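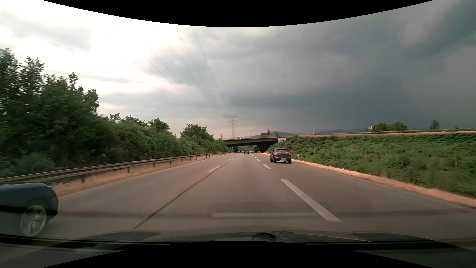

Kategorie: Straßenverkehrsanlagen

Fahrstreifenmarkierung auf mehrstreifigen Richtungsfahrbahnen

Als Leitlinie wird die unterbrochene weiße Längsmarkierung bezeichnet, die auf Autobahnen und autobahnähnlichen Straßen die Fahrstreifen einer Richtung voneinander trennt. Sie darf zum Fahrstreifenwechsel überfahren werden. Die Fahrbahnbegrenzung am Rand wird in der Regel als durchgehende Linie ausgeführt.

Wahrnehmung

Bei Blick in Fahrtrichtung verkürzen sich die Striche mit zunehmender Entfernung scheinbar, bis sie vor einem Überführungsbauwerk nur noch als kleine helle Flecken erscheinen. Unter stark bewölktem Himmel hebt sich die Markierung auf bräunlich grauem Asphalt weiterhin deutlich ab, während eine verblasste Randlinie schlechter zu erkennen ist. Dunkle Fugen im Belag, die neben der Leitlinie verlaufen, können bei Nässe und Gegenlicht mit ihr verwechselt werden.

Schutzeinrichtungen

Den seitlichen Abschluss der Fahrbahn bilden vielerorts Schutzplanken aus Metall. An Brückenpfeilern und Widerlagern werden sie verstärkt oder durch Betonschutzwände ergänzt.

Beispiel Clongate

Die Schnellstraße zwischen Clongate und Lekholm wurde abschnittsweise neu markiert. Das erste Baulos umfasste 3305 Meter und endete an der Anschlussstelle Jinesstead. Die Arbeiten begannen im Dezember und wurden in 6 Nachtschichten ausgeführt; während dieser Zeit galt eine Höchstgeschwindigkeit von 80 km/h. Der Materialbedarf lag bei über 400 Säcken Markierungsmasse.

Siehe auch

Leitplanke
Überführungsbauwerk
Fahrbahnbelag
Anschlussstelle Jinesstead

Letzte Bearbeitung: 17. Juni 2020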